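Bin picking in the shared workshop: cycle data and a gripper rethink

Category: Workshop Builds / Motion & Handling
5 min read
Print this article | E-mail this article

3 December 2022

By Imtiaz Gazi
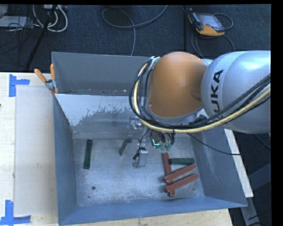 The KUKA arm in the steel-gray bin with green and red blocks at the Vevholm workshop.

The bin-picking cell at Vevholm has now logged 1551 pick attempts. Of these, 183 ended without a block at the drop point. That is a failure rate of 11.8 percent, against a target of five. The previous item in this newsletter covered the base frame and the power wiring. This one covers the gripper, the bin and the cables, in the order in which they cost us time.

The task is unchanged. Rectangular blocks lie in an open metal bin in no particular arrangement. The arm picks one, lifts it clear of the rim and places it on a marked position outside. No block is fed, turned or separated beforehand. The controller gets one pose estimate per cycle and commits to it.

Failures were sorted by hand from the log. The largest group, 80 attempts, were wall conflicts. The bin walls slope inward toward the floor, so a block lying parallel to the wall and close to it leaves very little room for the outer finger. The planner either rejects every grasp or accepts one that touches the slope on the way down. A contact trips the force limit and the cycle is scored as a failure, even when the block could have been lifted.

Crossed blocks were second. When two blocks lie across a third, the pose estimate is usually good for the top one and poor for whatever is underneath. Selecting by confidence alone sometimes sends the gripper to the lower block, and the lift then drags the pile. Selection now goes by height first and confidence second. On a test set of 40 deliberately crossed piles, the gripper went for the top block every time. Lift success on the same set was lower, and those numbers will follow when the runs are complete.

The remaining failures are slips and empty grasps. Slips occur mostly on blocks with worn edges, where the finger face meets a rounded corner. We tried the thin rubber facing that Chaudhary suggested at the November build night. It held better and wore through quickly. A harder facing is on order from Plolline.

Reflections from the bin floor remain a problem. Bare metal with scratches gives bright patches that move as the arm changes position, and the segmentation step has twice returned a patch as a block. Painting the floor matte was considered and put off – the coating would scuff within a week of finger contact, and we would then be tuning against a surface that keeps changing. The exposure has been shortened instead, at some cost in the darker corners.

Cable routing took longer than planned. The gripper wiring and the arm cables share one path along the outside of the joints, with enough slack for full wrist rotation. Too little slack pulls on the connectors at the gripper. Too much hangs into the bin. The present lengths allow the full set of pick poses, with wrist rotation limited in software to keep the loops away from the rim. Anyone adding a cable to the bundle should run the arm through the four corner poses in manual mode before returning it to automatic, and should write the new cable in the cell log.

Tape marks on the tabletop are position references. Please do not lift or replace them. If a mark is damaged, leave it and tell Moller, who has the reference measurements. Recalibrating after the last replacement took most of an evening.

Work still open:

Second approach angle for blocks near the walls. The planner currently tries vertical and one tilt. A steeper tilt should recover part of the wall group, but it brings the wrist closer to the opposite rim.

Narrower fingers. A drawing exists. The new finger removes material from the outer side only, so the grip face keeps its width.

Log format. Timestamps from the controller and the vision computer differ by a small, varying amount. Until this is fixed, cycle times should be taken from the controller file only.

The cell is off limits to other projects while the planner changes are being tested. Bench time on the other side of the room can be booked as usual. The raw log and the sorted failure list are in the shared Vevholm folder, and corrections to the sorting are welcome – a few of the slips could be argued either way.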